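From: Radwa Abou Zeid
To: Griltora grounds list
Date: 24 July 2026
Subject: Re: [grounds] main path, leaves and the edging strip

Hi all, quick one before I lose the afternoon. Answering Youssra's points below, out of order, sorry.

Edging first. I'd leave it alone this year. The reddish strip on the lawn side is the only thing keeping the grass from creeping over the concrete, and if we start lifting bits to re-level them we'll be at it till January. Reda had a price from Felano, 2215 for the whole length, relaid. Way too much for what we'd get. Patching only, if anything comes loose, came to 205. I'd say yes to the 205 and forget the rest.

Leaves. Yes I know. Rake, don't blow. Last time the blower went round everything ended up on the curved path and Bronisława had to do the whole bend over again by hand. Start from the path side and pull toward the trees. Heap goes behind the Tawfik shed, not next to it, the door needs to open.
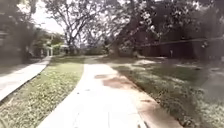
Grass is the bigger headache for me. The long strip between the two paths still has some green in it so I'd only rake that lightly and leave it be. The big lawn on the right has bare patches and I don't think seed is worth it in this heat. Wait til it cools down. We have 2 bags of the Grurnero mix left over and they'll keep if somebody gets them off the floor. Please, off the floor. We lost a bag to damp in January.

Stains on the concrete: I don't know what they are either. Could be soil, could be leaf muck. Stiff broom and a bucket first, before anyone goes buying cleaner. If it's leaf stain it fades by itself, at least it did by the gate. No pressure washer, the joints won't take it, and the guy at Felano said the same thing when he came to measure.

More on this from Youssra's mail:

> On the main path, I walked it this morning with Bouchra and we have
> a few questions before the work day.
>
> 1. Are we doing the edging or not? I've heard yes and no from
> different people. Reda says he sent a quote to everyone but I can't
> find it.
>
> 2. There are two brownish-red marks on the concrete, a small one and
> a longer one next to it. Does anyone know what got spilled? Bouchra
> thinks it should be washed off right away. I'd like to know what it
> is before we put anything on it.
>
> 3. The leaves are thick at the near end of the big lawn. I thought we
> agreed to keep that clear so the grass has a chance. Who has the
> good rakes? The ones in the shed are missing teeth.
>
> 4. Can we water the bald spots or is that a waste? One part of the
> lawn gets full sun and the rest is under the trees, so I don't see
> how the same watering works for both.
>
> Also the leaning tree. I'm not worried about it but a neighbor
> asked me, so I'm passing it on.
>
> Youssra Kettani

OK so the ones I skipped:

Rakes. I have three, Reda has the wide one. I'll bring mine. Gloves too but bring your own if you have small hands, mine are all huge.

Water. Youssra's right, the sunny part dries out way before the shade does. I'd give the sunny part a slow soak early in the morning, and skip everything under the trees. The hose from the tap at the cross path reaches most of it. Don't run it across the main path with people going by, take it round the back of the big tree.

The tree has leaned as long as I've lived here. The arborist looked at it in January and wrote "no action" and charged us 177 for that. Tell the neighbor I have teh letter if they want to read it.

Reda, please resend the quote to the list, I think it only went to me and Bouchra. And does anyone object to the 205? If I don't hear anything I'll tell Felano to go ahead with the patching.

Bouchra, can you take the broom and bucket job? You seemed keen. Plain water, no soap on the lawn side please.

Bronisława, you had the compost bags last, are there any left or do I need to buy some? Need to know before I go past the hardware store tonite.

Have to run
Radwa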